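Review: Wondska PC Teardown Kit, one school year in a robotics club

Posted October 4, 2022

Our club does robot arms. We meet in a former shop classroom at a public high school, and for the past year the main student project has been taking apart donated desktop computers with two arms and sorting the parts for reuse. The Wondska PC Teardown Kit is what we bought to build that project around. I'm the club advisor and I paid attention to how it held up, so this is for other advisors who are thinking about it.

What you get

The kit is a parts fixture tray, a set of gripper finger pads in two sizes, a camera bracket, a binder of 28 lessons and a license for the Wondska scripting software on as many lab computers as you like. You do not get arms, grippers, cameras or computers to take apart. The catalog page is clear about that, but one parent on our fundraising list thought otherwise, so say it early if you are raising money.

We already had the arms. The bench is a slatted metal one from the school's surplus list, pushed up against a wooden desk that holds our keyboard and speakers.

The tray

The tray is the best thing in the box. It's gray plastic with slots and ridges at different heights, and a student can tell at a glance where a drive goes and where a small card goes. A 3.5-inch drive stands upright in its slot with the caddy rail still attached. We were worried it would tip when an arm let go a little early. Ours has stayed put as long as the tray itself was clamped down.

Two complaints. The clamps are not included, and the tray slides on a metal bench without them. Also, the small slots at the bottom are cut close. Cards with a bent bracket will not go in, and donated machines have a lot of bent brackets. One of our seniors filed two of the slots wider and we have used those ever since.

The finger pads

Fine on drives, poor on cables. The wide pads grip a drive by its sides and don't mark the label. The narrow pads are meant for connectors, and on a stiff SATA plug they do all right if the student has lined the gripper up straight. On anything with a latch they slip. By February we had worn through the first pair of narrow pads and had to order more. Wondska sent them quickly. I would still like to see a spare pair in the box.

The camera bracket

It holds a small camera next to the fingers and it does not wobble. Route the cables up and away from the wrist before you do anything else. The binder puts this in lesson 9, and it belongs in lesson 1.

The lessons

This is where I have the most mixed feelings. The first third of the binder is very good. It starts with students doing the whole teardown by hand and writing down each step, then has them pick which steps an arm could do. My students came out of that with a better sense of what a robot is bad at than they got from anything else we have tried.

The middle lessons go through a case in order: drives first, then cables, then memory, then the processor. Each one has a drawing of the inside of a tower, and the drawing is of a very tidy tower. Ours don't look like that. We had students stuck for a full meeting because the drive cage in the drawing opened from a different side than the one on the bench. After that I had each team draw its own case before scripting anything, and it went much faster. Draw the cables too — they cover half of what you need to reach.

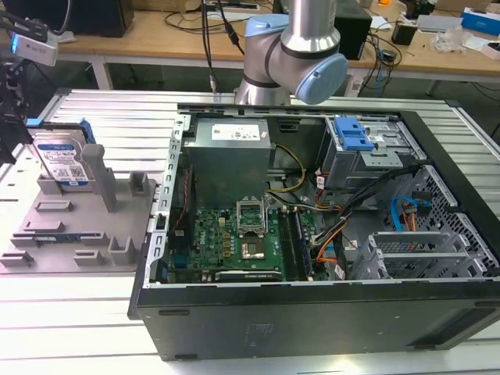 The processor lesson

I'm giving this one its own section as it's the lesson I would cut, or at least move. It asks students to lift the socket lever and the metal frame with an arm. None of our teams managed this in a way I would call repeatable. We now do that step by hand, with the frame raised, and the students use the open socket to practice moving the arm over a target without touching it. It's a good exercise. It just isn't the one in the binder.

The last few lessons are about timing and keeping records. They are dry but useful. Our better team got its drive removal script down to 90 seconds from the home position to the tray. The other team was slower and dropped fewer drives.

Software

It runs on our old lab machines, which I did not expect. Scripts are built out of blocks, and you can switch to text when you are ready. Saving is the weak point. If two students have the same script open, the last one to save wins and there is no warning. We lost most of an afternoon's work that way. Give each team its own folder.

The two-arm mode works, with one limit. You can tell one arm to wait for the other, but you can't mark a space that both should stay out of. With one arm coming from above and the other from the side, that matters. We wrote our own rule on the whiteboard: the side arm stays over the tray until the top arm has cleared the case.

Compared with the Vinmont set

Before this we borrowed the Vinmont bench set from another school for a few weeks. It has nicer printed material and comes with a practice case that has color-coded parts. The practice case is easier, and students got bored with it fast. If you have a younger group, or you can't get donated computers, Vinmont makes more sense. With a steady supply of old towers I would go with Wondska.

We also used the kit to get ready for the Widemow Challenge, where teams have a set time to remove and sort parts from a case they haven't seen before. We scored 87 points, enough for the second round and not enough to go past it. Most of the points we lost were on cables.

Would I buy it again

Yes, for the tray and the first part of the binder. Budget for clamps and extra narrow pads, and plan to rewrite the processor lesson. You will need a place to put empty cases as well. Ours are stacked behind the door and the custodian has asked about them.

Rating: 4 out of 5

— Ogundipe, robotics club advisor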